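August 19, 2022

Glue notes, second batch. Same spruce offcuts as last time, same clamps, but I switched from the Oltov hide glue to the fish glue Manolis Mitsotakis-Vlachou brought back from Kos (he swears by it, and he does repair more fiddles than I do, so fine!).

Open time is lovely. I had about 11 minutes before it started to grab, and I could still nudge the joint a little after that. Left everything clamped overnight, then scraped off the squeeze-out, which came away in long amber curls. Very satisfying, I may have scraped more than I needed to.

Broke two of the test joints over the bench edge. One tore wood fibers the whole way along, which made me happy. The other let go clean on the glue line, and I'm pretty sure I starved it by clamping too hard. Must stop doing that. The Flomix clamps have a coarse thread and it's really easy to go half a turn too far.
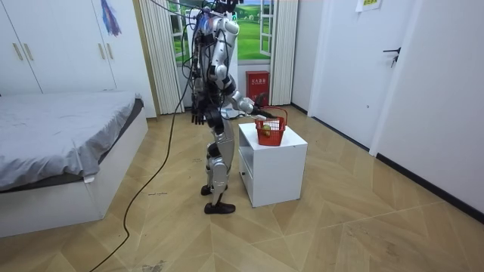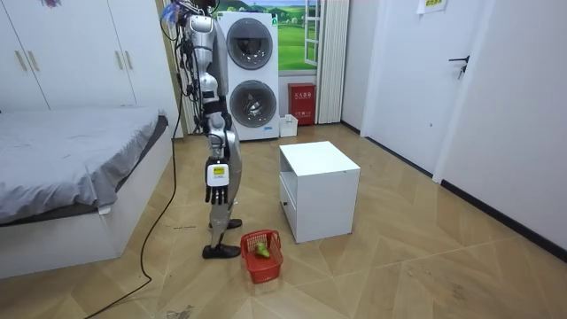 Red basket on the white stand:
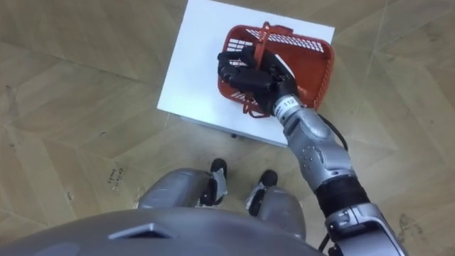 Anyway, heat next. I want to try opening one of these joints with a warm knife and a bit of water, because if it won't come apart politely it's no good for tops. Manolis says go slow, keep the blade flat and stop if the spruce starts to lift. Also need to write to Iltham about more offcuts, we're down to the knotty ones and I don't trust any result I get from those.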